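How Do You Look After a Robot Hand?

Your hands do many jobs in one day. They hold a spoon, tie a shoe, scratch your nose. When they get dirty, you wash them. A robot hand works a lot too, but it cannot wash itself, so a person must do it.

At Flilico there is a robot called Awan. Its practice room has a shelf and a metal table, like a very small shop.

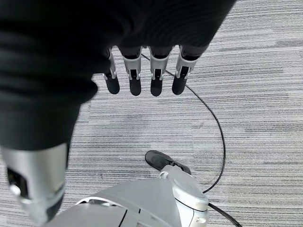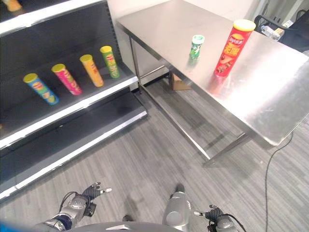
First picture: four of the robot's fingers, with their black tips. Second picture: the shelf and the table in the practice room.

The person who looks after Awan is Parveen Mengal. She is a robot technician. A technician is someone who knows how a machine is built and keeps it in good health, a little like a doctor and a little like a bicycle mechanic.

Fingers first

Look at your own finger and bend it slowly. The places where it bends are called joints. Robot fingers have joints too. Every morning, before Awan does any work, Parveen opens and closes the hand from her computer, and she watches each finger. Do they all move? Does one of them go slower than its neighbors? She also listens. A healthy joint makes a soft hum. If she hears a click, she stops and looks for the reason.

Then she wipes the fingertips with a damp cloth. Dust is a big problem for fingertips. Try this at home: put a little flour on your fingers and pick up a smooth plastic cup. It wants to slide away! Now wash and dry your hands and try again. Parveen cleans the tips again after every 50 grabs, and she writes it in a notebook. On the day we visited, the last number in the notebook was 662.

A sleeve for the hand

In the first picture you can find black cloth over the top of the hand. Parveen checks that the cloth lies well and does not get pinched when the fingers close. If it has a hole, she sews it. She told us that sewing was the first repair she ever learned, from her grandmother in Flormont.

Where do the cables go?

Did you find the thin black cable on the floor? There is one in both pictures. Cables can carry electricity, or messages, or both together. Your body has something similar, called nerves, but yours are safe inside your skin.

Parveen follows every cable with her eyes from one end to the other. She looks for sharp bends and for places where the outside is rubbed thin. Around a wrist, a cable must have enough room to move. If it is too tight, it will pull when the arm stretches. If it is too long, it can catch on a shelf – and then the things on the shelf may come down.

Teaching the hand where zero is

The last job has a difficult name: calibration (say it like this: kal-ih-BRAY-shun). Before you weigh apples, the kitchen scale must show zero. For a robot finger it is the same. Parveen puts all the fingers straight and tells the computer, "This is zero." From there the computer can measure how far each finger bends. It takes 15 minutes when everything goes well.

Afterwards comes a test. Awan has to take a can of chips and put it down again without squeezing it flat. Chip cans are good for this, because they are made of thin material and they can roll. Can you find the four that lie on their sides on the shelf?

Words to remember

Joint: a place where a finger, an arm or a leg can bend.
Technician: a person who takes care of machines and repairs them.
Calibration: setting a machine so that it measures correctly.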